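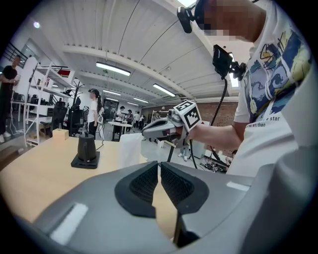

4. Timing of Ethics Referral in Disputed Treatment Decisions

4.1 Case selection

We reviewed 500 consecutive adult intensive care admissions at the Clulavel and Zotilville sites in which a limit on treatment had been discussed with relatives. Cases were kept if the notes held at least one dated record of a family meeting and a named senior doctor. After removal of transfers and incomplete files, 298 cases remained. Two readers (Casado and Echevarría) coded each file separately, using the Vidal schedule described in Section 3. Where the codes differed, a third reader (Phromma) decided without sight of the earlier entries.

A dispute was recorded only when the notes showed an open objection to the proposed plan from a relative or appointed representative. Requests for more time were coded separately. This is narrower than the definition used by Villanueva and Calvo in their earlier work, which also counted requests for a second opinion, and the two sets of results should not be compared directly.

4.2 Referral and delay

Of the retained cases, 31 met the definition of a dispute. The interval of interest ran from the first recorded objection to the first contact with the clinical ethics service. The median was 4 days. Later referral was more common where the patient had changed ward during the stay – in most of these files the objection appears in the nursing notes of the first ward and is missing from the medical summary sent to the second.

Contact with the hospital's legal office came before contact with the ethics service in a small number of files. We did not treat this as a fault in procedure. Local policy at Clulavel allows either route, while the Zotilville policy was silent on the point until it was revised in September.

Figure 4. Two hand-held grippers in use at a light wooden table.
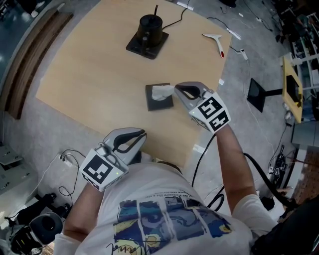

The interval is also sensitive to how the first objection is dated. Where a meeting note was written up after the event, we used the date of the meeting and not the date of the entry. Repeating the analysis with the date of entry shortened the interval in several cases but left the order of the two sites unchanged.

Files from the Sirkura record system carried automatic time stamps and needed no such choice. They were analysed with the rest. No attempt was made to link delay to the final decision on treatment, as the number of disputes at each site was too small to support it.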